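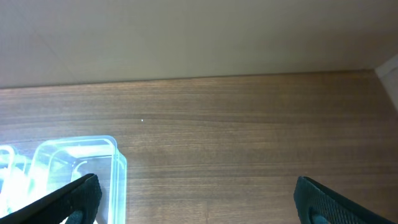 packing table, clear box on the left

kodikara_r
This is our table since November. Before, four of us packed boxes by hand. Now two stay here and the others moved to returns. I am not against it, but my day is mostly waiting and fixing lids.

Omeo
Same in Skenberg. Less back pain though – I would not go back.

kodikara_r
My back is better, yes. But we must still reach 179 boxes per shift, and every stop is counted as ours.

neron22
Then complain about the target, the arm is fine.

Omeo
I disagree, they came together. Ask who sets the speed.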